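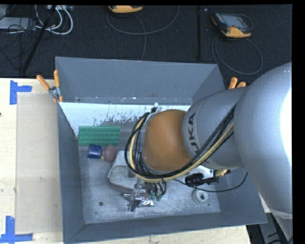
What usually makes the arm stop dead halfway into a bin?
Most often the cable bundle snagging or pulling tight near the wrist, which trips the collision stop.

ebbe_ekstrom
Mar 29, 2023
Ours at Skuston faulted after 36 picks. Restarted, same again.

Hattori_K
Slacken the loop and retry at low speed.

rchmielewska
Disagree – more slack catches on the rim. Check the payload setting first.

ebbe_ekstrom
Payload was wrong, left over from February. Up to 40 picks now, no stop. Still moving the cable clip tomorrow.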